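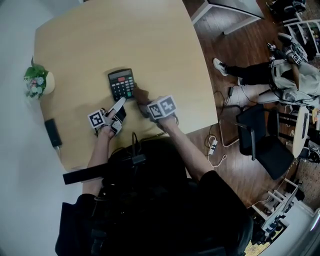
*Page last changed: March, by Branwen Parri*

## Voyle 2 desk calculator

Prurnley call the Voyle 2 "the last calculator your office will need". They said much the same of the first one, and we had 138 of those back at the Bedport shop.

The keys are better. They have a firm click, and the zero no longer sticks. I'm less sure about the solar panel, which Prurnley say works in "any normal room". Ours gave up in the stockroom, so buy a spare battery. 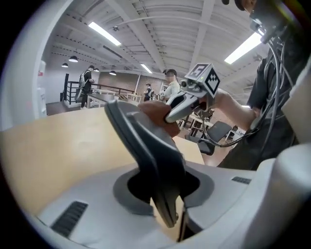 The tax button is handy once set, but the rate is lost whenever the battery comes out. Prurnley don't mention this on the box.

- Order code: 532
- Cover: sold separately, and overpriced
- Returns: to Bedport, with the receipt

The Plerkness costs less and adds up just as well. Try both at the counter before you order.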